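Everyone who visits our cell wants to talk about the arm. I want to talk about the cables, which have cost me more evenings than the arm ever did.

When Chiyo Okabe and I set up the sorting cell at Gikance, the plan gave wiring 20 minutes. It took 4 days. The motion program was done by lunch – it picks a packet and puts it in a bin, a job my nephew mastered early.

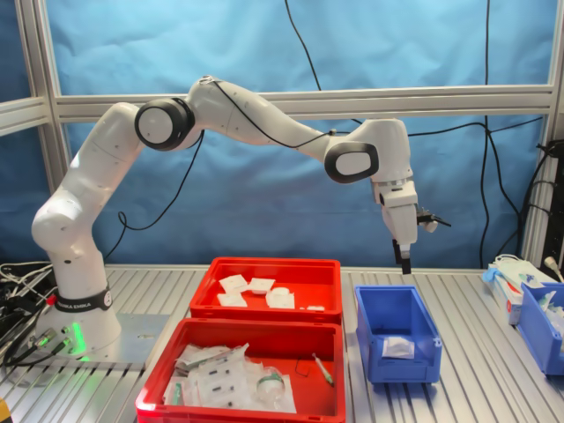 The cell at Gikance, with gauze pads and sterile packages in the red bins.

My modest proposal is that whoever buys the robot should have to route its cables, personally, with the arm at full stretch. They would discover slack. They might even discover labels, a technology we adopted in September after Chiyo unplugged the wrong thing twice.

Budget for ties and clips. Ours came to less than lunch, and we still had to ask for it in writing.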